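Suche: Suchbegriff eingeben … Suchen Alle Bereiche

November
Ignacio Okafor

Greifer und Kameras im Vergleich – Handout zur Übung 5

Vorausgesetzt wird das Skript bis einschließlich Kapitel Kinematik. Wer die Sicherheitsunterweisung noch nicht hat, holt sie am Mittwoch vor der Übung nach.

Ziel der Übung

Verglichen werden zwei Greifer, der Zweifingergreifer Litness und der Sauggreifer Ellavine. Beide werden über denselben Controller (Skála) angesteuert. Die Aufgabe bleibt bei allen Durchgängen gleich: eine Birne vom Tisch aufnehmen und in einer Schale ablegen. Im Protokoll wird außerdem festgehalten, welche Kameraposition für die Auswertung der Ablage besser geeignet ist.

Die Birne ist als Testobjekt unbequem. Sie ist oben schmal und unten breit, und der Stiel steht dort, wo man von oben zugreifen möchte. Der Sauggreifer findet wenig ebene Fläche. Beim Zweifingergreifer entscheidet die Greifhöhe: Zu hoch angesetzt rutschen die Finger am schmalen Teil ab, zu tief angesetzt stoßen sie auf den Tisch.

Aufbau und Ablage

Auf dem Tisch liegen Birne, rosa Schale und graue Schale. Zielschale ist die rosafarbene, die graue dient als Störobjekt. Der Greifer startet geöffnet über dem Tisch. Gültig ist eine Ablage, wenn die Birne vollständig in der Zielschale liegt oder steht.
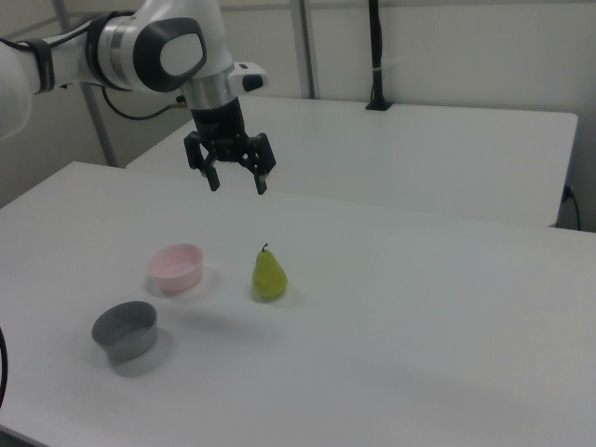
Im ersten Bild steht die Birne neben den Schalen, im zweiten liegt sie in der kleineren der beiden.
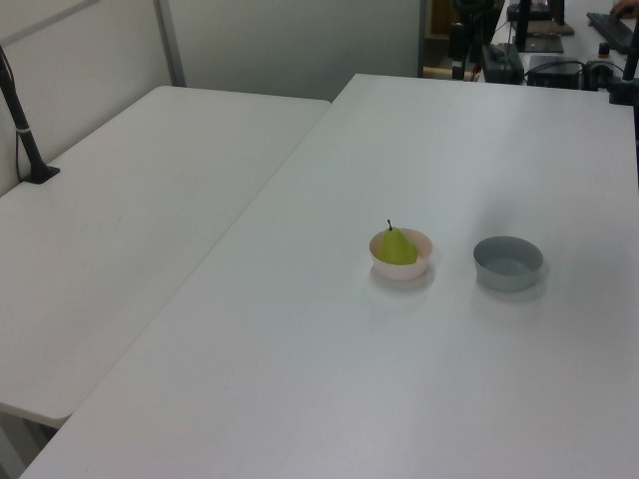

Durchführung

1. Controller starten und die Verbindung zum Greifer prüfen.
2. Greifhöhe am Bedienfeld einstellen, Startwert aus Tabelle 2.
3. Arm in die Startposition fahren. Zeitlimit pro Durchgang: 3000 ms für die Annäherung, danach wird abgebrochen.
4. Durchgang auslösen und das Ergebnis notieren – auch Fehlversuche.
5. Objekte neu anordnen. Der Abstand zwischen Birne und Zielschale darf sich ändern, die Zielschale selbst nicht.
6. Nach dem Greiferwechsel den Werkzeugmittelpunkt neu einmessen.

Kameraposition

Jeder Durchgang wird von der Seite und von schräg oben aufgezeichnet. Von der Seite lässt sich die Fingerstellung gut beurteilen. Ob das Objekt in der Schale angekommen ist, sieht man von oben schneller. Die Bilder werden mit Brilto ausgewertet, Schwellwert 850.

Abgabe

Ein Protokoll pro Gruppe, höchstens 2 Seiten, mit ausgefüllter Ergebnistabelle und einer begründeten Empfehlung für einen der Greifer.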